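**Jitdale robotics group reports a simpler way to teach two-armed robots to handle household objects**

NUTONTHORPE, December - Researchers at the Jitdale laboratory in Nutonthorpe have released results from a study on how two-armed robots learn to pick up and turn everyday objects with awkward shapes. The study found that a robot trained on recordings split by arm role needed fewer demonstrations to reach the same level of performance as one trained on whole, unsplit recordings.

The work was led by Urszula Szczepańska, who heads the manipulation team at Jitdale. The report and the training recordings are available on request from the laboratory.

Most two-armed robots are taught by having a person steer both arms through a task many times. The recordings are then fed to a learning program as a single stream of motion. The Jitdale team tried a different approach. Each recording was divided at the points where one arm took over the lead from the other, and each part was labeled with which arm was leading and which was supporting. The program then learned the handovers as a separate step.

"People do this all the time with a jar or a pot. One hand steadies, the other one works, and then they trade," said Szczepańska. "We wanted the robot to get that information directly, so it doesn't have to guess it from the motion."

The team collected 3,841 demonstrations for the study. The objects were chosen to give the arms different kinds of trouble. A stovetop kettle, for example, has a spout on one side, a lid on top and a tall handle that arches over it, so there are several places to take hold and only a few of them are useful for a given move. 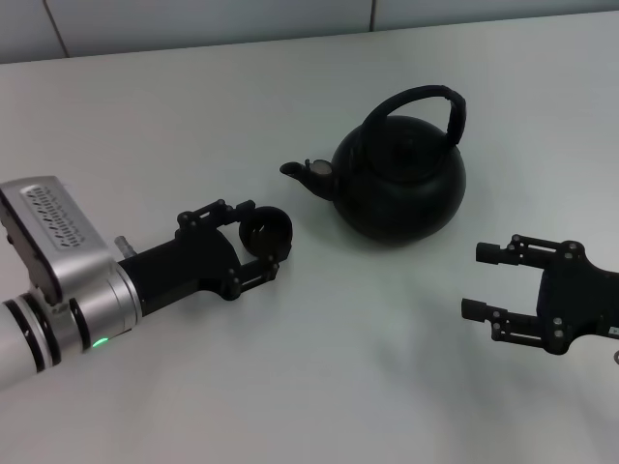

Trials were run on a plain white tabletop, with a single object between the arms at the start. Operators were asked to vary their approach from one recording to the next, including which arm moved first. Recordings in which the object tipped over were kept and marked, and the program was trained to treat them as examples of what to avoid.

After training, the robot was tested on 3 tasks: lifting an object by its handle, turning it to face the other way, and passing it from one arm to the other. The version trained on split recordings matched the unsplit version on all of them while using nearly 100 fewer demonstrations per task. The largest difference was in the passing task, where the timing of the handover matters most.

The report also lists where the method fell short. Dark objects with dull surfaces were harder for the robot to locate than light ones, and small parts close in color to the body, such as a lid knob, were sometimes missed. Splitting the recordings was done by hand and took a good deal of operator time. The team has since written a tool that suggests split points, but a person still has to check each one.

Michalski, a maker of assembly equipment, supplied workshop space for part of the study. Jarden, the software firm that built the labeling program, plans to include the role labels in its next release. Neither company had a part in analyzing the results.

The next stage will look at objects whose weight changes during a task, such as a container that is being filled or poured out. The team also plans to repeat the current tests with 2 more operators to see how much the results depend on the habits of the person steering the arms.

"We have a result on one setup," Szczepańska said. "Before we claim more than that, we want other groups to run it on theirs."

**About Jitdale**

Jitdale is a research laboratory in Nutonthorpe working on robot learning and manipulation. Requests for the report, the recordings or an interview with the team should be sent to the Jitdale press office.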